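Garment steaming

Garment steaming is a way of taking creases out of cloth with hot vapor instead of a pressed iron. The cloth is first laid out on a broad, flat surface, often a bed with a fitted sheet.

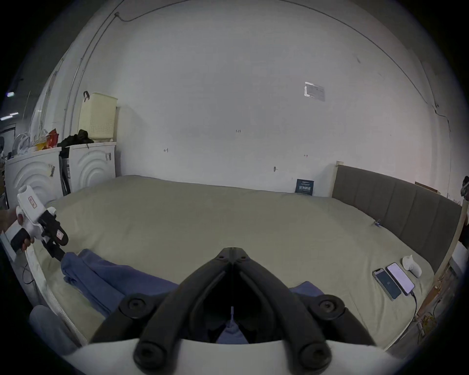

Loose items such as phones and cords are moved aside, and the piece is turned right side out. Care labels are checked before any heat is used.

Laying out

A soft garment is opened from the middle toward its edges. Thick folds are pulled flat by hand, and sleeves or hoods, if there are any, are spread last.
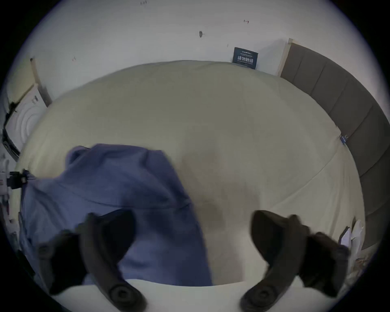
Lifting and turning

To turn a piece over, it is gripped at one point, raised, and let down again on its other side. Cloth left bunched for long will take new creases.
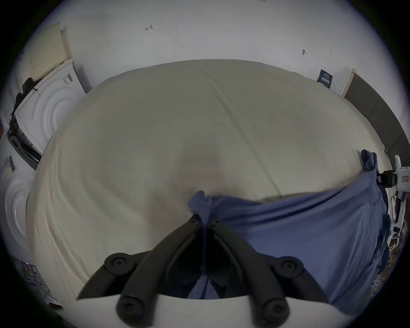 Steaming

A handheld steamer has a water tank, a trigger, and a nozzle. The nozzle is moved slowly along the fabric while the free hand keeps it taut. A padded surface lets the vapor pass through the weave. The cloth is left to dry before folding.

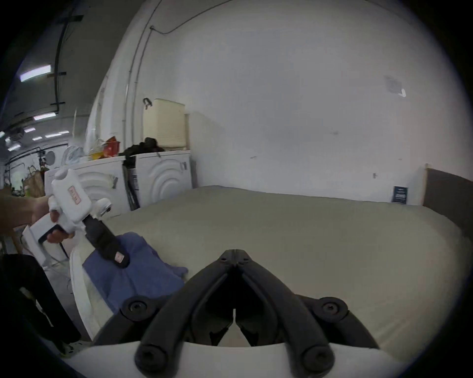
Handheld steamer with a black nozzle, used on blue cloth.

Page last edited Saturday, June 30, 2018 | Contact | Back to top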